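La mujer que cocina para la casa de huéspedes Carvalho no quiere que ponga su nombre. Me lo dijo por teléfono y me lo repitió en la puerta, con el delantal ya puesto. «Si sale mi nombre, mi hermana me llama para corregirme las recetas», me explicó, y me pareció un motivo estupendo, así que aquí será simplemente la cocinera.

Llegué a Vundthorpe con la idea de hablar de pan y acabamos hablando de caldo. Culpa mía, que le pregunté qué había de comer. «Caldo, hija, en febrero siempre hay caldo», y a partir de ahí ya no hubo manera de volver a la harina (tampoco lo intenté mucho).

Lleva 10 años en el oficio, pero aprendió de niña, en Briltley, en la cantina que tenía su madre junto a la estación. Allí se servían menús a los ferroviarios y se fregaba a mano hasta las tantas. «Yo pelaba zanahorias subida a una caja. No me gustaba nada, yo quería estar en la barra, que era donde se oían las conversaciones.» Le pregunto cuándo empezó a gustarle y se lo piensa bastante. «Cuando me dejaron probar y decir si faltaba sal. Ahí me sentí importante.»

Su caldo lleva puerro, apio, un trozo de pimiento – esto último es herejía en su familia – y nada de pastillas. Lo tiene al fuego cuatro horas y no lo remueve. A mí, que remuevo todo por puro nerviosismo, aquello me dejó muda. «¿Y para qué lo vas a remover? Déjalo, que él sabe.» Calcula 800 gramos de verdura para la olla mediana, que pesa en una báscula viejísima, y el resto va a ojo.

También hablamos de dinero, porque lo sacó ella. El año pasado cambió los fogones y la factura fue de 1.360 euros, que todavía le duelen. «Con eso me iba yo a Bivenau una semana, a que me cocinaran a mí.» Le pregunto si ha estado alguna vez y me dice que una, en abril, y que comió fatal y volvió encantada. 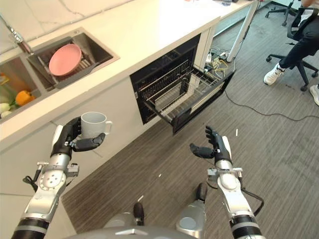
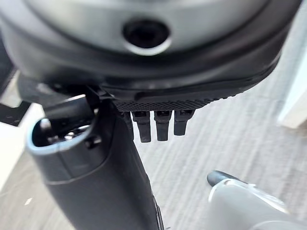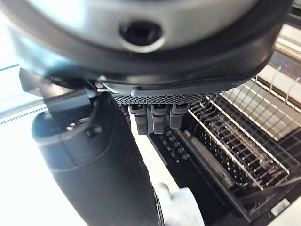
En la primera foto, el pimiento naranja en el fregadero.

De las modas tiene opiniones, y menudas. No soporta que se llame «consomé de raíces» a una sopa de nabo, ni los platos enormes con la comida en una esquina. En cambio le encantan las sopas instantáneas que se trae un huésped que viene cada otoño, y lo confiesa bajando la voz. «Las de fideos finos. Me tomo una cuando acabo el turno y no se lo cuento a nadie.» Bueno, pues me lo acaba de contar a mí, le digo, y se ríe tanto que tiene que sentarse.

Le pido un consejo para quien cocine solo y no tenga ganas. Me esperaba algo sobre congelar raciones, pero va por otro lado: «Que ponga la mesa. Aunque sea para una tortilla, que ponga mantel. Si comes de pie, a las dos horas ya no te acuerdas de que has comido». Llevo una semana haciéndole caso, a medias, porque el mantel bueno sigue en el cajón.

Me dio a probar el caldo en una taza sin asa, con un chorrito de limón. Yo nunca le había puesto limón a un caldo y ahora se lo pongo a todo, ¡hasta a las lentejas! Cuando quise apuntar las cantidades exactas me apartó la libreta con la mano. «Tú prueba y, si le falta, le pones.» Insistí con el apio y solo conseguí sacarle que dos ramas, tres si son flacas, y que las hojas también se echan.

Antes de irme le recordé lo del pan, el motivo de mi visita. Dice que vuelva en abril, que en invierno la masa le sale triste y no quiere que la juzgue por eso. Ya tengo mirado el autobús.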